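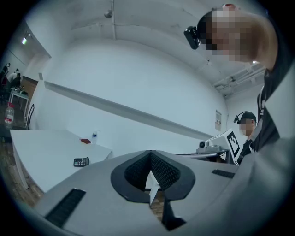
Two participants in the study room, both wearing head-mounted cameras.

Frequently asked questions: Urkine table sessions

What may be left on the table?
Water in a closed bottle, a cloth and the calculator. Bags and coats should be kept elsewhere.
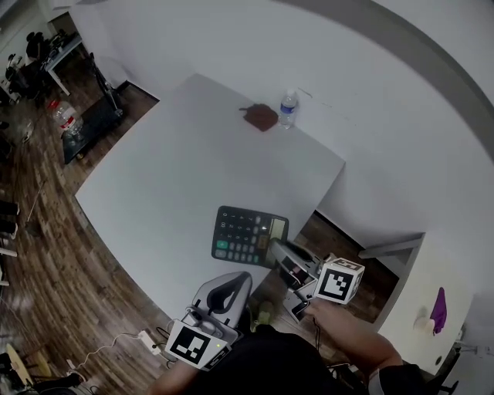
The white table with calculator, cloth and water bottle.

May I bring my own calculator?
Yes, provided that it is a desktop model.

Whom should I contact?
Please write to Csenge Bíró at least two days in advance.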